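Cludness FC – football meeting, 30 Mar 2026

**1. Transfers.** Begoña Garrido reported that Starent want 3000 for their left back. We offered 1000 and a friendly in July. They are thinking it over, slowly.

Sơn Âu has agreed to stay two more seasons in goal – his knees were not consulted.
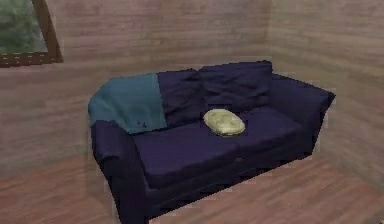 **2. Loans.** Echevarría goes back to Flererska after two starts and one throw-in of note. Agreed to thank him in writing. Begoña to draft.

**3. Next meeting.** After the Starent reply, if there is one.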